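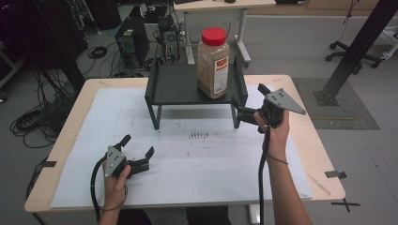

Jar up on the stand, paper down, left hand gripper open.

From: Nerea Segura
To: Kernach grippers list
Date: Mon 18 June
Subject: Re: [kernach] left gripper lets go by itself

Hi Ingrid, hi all,

Oh boy, yes, I've had this one too! Quoting you so the people on digest can follow along:

> On the left hand unit the jaws drift open while I'm still
> squeezing the trigger. No error, no beep, and the log says
> "closed" the entire time. I've swapped the trigger spring
> and it still does it. Has anybody seen this, and is it
> safe to keep recording with it?
> Ingrid Ridgeway

Mine started in December and I blamed the spring as well (two springs, to be exact, and they weren't cheap). What was really going on was the cable. On my left unit it comes out of the back and bends down past your hand, and if you work with your wrist turned in, the plug gets tugged sideways a tiny bit every time you reach. When it loses contact the motor drops its holding current, so the jaws relax, but the software just keeps showing the last position it heard. That's the part that bugs me. A gripper that's let go should say so!

Try this: close the jaws on something soft, hold the trigger, and wiggle the cable right at the plug. If the jaws give, there's your fault. Mine went on the second wiggle. I put in a new plug and then tied the cable down to the housing with a bit of slack before the tie, and I haven't had a drop in all the hours since.

As for recording with it, please don't, at least not with glass or anything full. I know the tall jar with the red lid is plastic, but it's top-heavy up on that little black stand, and if the left side lets go while the right side is still pulling, it's going over. I'd stick to empty containers until the wiggle test comes out clean 3 times in a row. The paper on the table is worth keeping no matter what you're handling, it makes specks and crumbs so much easier to spot and you just fold it up when you're done.

One more thing, check any takes you've already saved. If the log says closed and the video shows the jaws apart, that take is junk for training. I had to toss two whole afternoons (ouch).

Soledad, didn't you have a script that flags those? Could you post it again? The link in the archive is dead for me.

Nerea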